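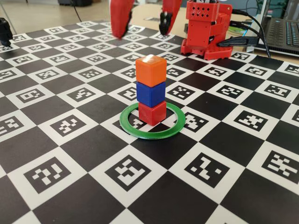 The small parts are the only reason to go to the Rorkudis open day, one reader wrote under my post about last year's fair, and you should skip the talks and head straight for the tables. Good advice, as I'd missed the tables completely the last time I was anywhere near one of these things. I'd spent the whole afternoon in a lecture room and come home with a tote bag.

So this time I had a plan. Rorkudis makes stacking and sorting pieces in coloured plastic, cubes and rings mostly, and once every winter they open up the ground floor so people can wander around, ask questions and get in the way. I'd wanted to see how they get their colours ever since my niece dragged one of the green rings around my living room for an entire long weekend (it went on her wrist, on the cat's dish and over the door handle). Everybody in my family has an opinion about which piece is the best one. Mine is the ring. I know most people say the cubes. 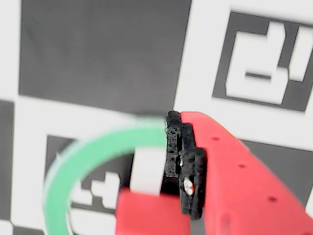
Wirnbridge, 2023-01-21

Up far too early for a Saturday! I took the 738 bus out from the station and got there well before the doors opened at 10, which meant standing in a parking lot with a coffee going cold in my mitten. There's a bakery called Desovach across the road and I'd say go there first. The cheese bun is huge and they let you sit as long as you like.

Inside it was nice and warm, and busier than I'd expected. You sign in, you get a sticker, and then you're free to go where you please as long as you stay on the public side of the yellow tape. The first stop was the colour shelf, with little sample chips of everything they've ever tried. I could have stayed there all day. They had a mustard that I'd happily paint a kitchen in, and a grey with a bit of purple in it that never made it into a set. One of the staff told me they tried 720 mixes before settling on the current range, and that the green took the longest. It's a soft green, more mint than lawn, and it went through a phase of looking like toothpaste (her words, and she wasn't over it yet).

Then there was a bin of seconds you could rummage through, 3 dollars a handful. I have big hands. I did well.
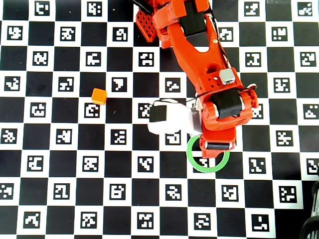
I've never been much good at stacking anything, so I was glad when they let a few of us have a go at the practice corner with our own pieces from the bin. The game they had going is called Kotian. You draw a card, and you have to build what's on it before the sand timer runs out, starting from an empty ring. Sounds easy. My first tower leaned over and took out the next person's as well, sorry again if you're reading. What I did like was the big black-and-white mat. Each of the white squares has its own blocky little pattern and they're all different, so I started giving them names, and somewhere in there I found one I decided was a sleepy owl. If they sold that design as a tablecloth I'd buy it, though I suspect soup would be hard to find on it.

The kids were much better than the adults, by the way. They go fast and don't care. The grown-ups all held their breath and nudged things, and then somebody's sleeve got involved.

After lunch (second cheese bun, no regrets) I went around again more slowly, because by then the crowd had thinned out and you could get right up to things. I'd always thought of these cubes as perfectly smooth, the way they look from across a room, and close up they're nothing like that.
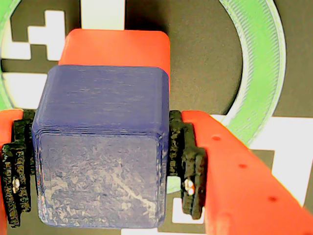 There are fine lines from the printing, like the grooves on a record, and the edges have tiny steps in them. The blue is my new favourite for this. One side can look fairly smooth and the next is all cloudy and pale, a bit like frost on a car window, and I stood there for ages comparing it with the ones in my pocket. I asked if they ever sand them down. Sometimes, I was told, for the gift boxes, but most people who order a second set ask for them left as they are, as they're easier to hold on to. My niece would agree, she's always got jam on her fingers.

A few practical things if you're thinking of going next January. Parking fills up early, so take the bus. Bring cash for the bin, their card reader was sulking. The talk upstairs is about 40 minutes and the chairs are hard, and I only caught the last bit of it, on storage boxes, which was better than it sounds. Wear something warm for the lineup outside. The washrooms are at the far end past the colour shelf and the sign for them points the wrong way.

I came home with two handfuls of seconds, a colour chip I did ask permission for, and a box of Desovach buns that didn't survive the ride. The rings in the bin had all gone by the time I got to it, so I've put my name on the list for the next batch of green.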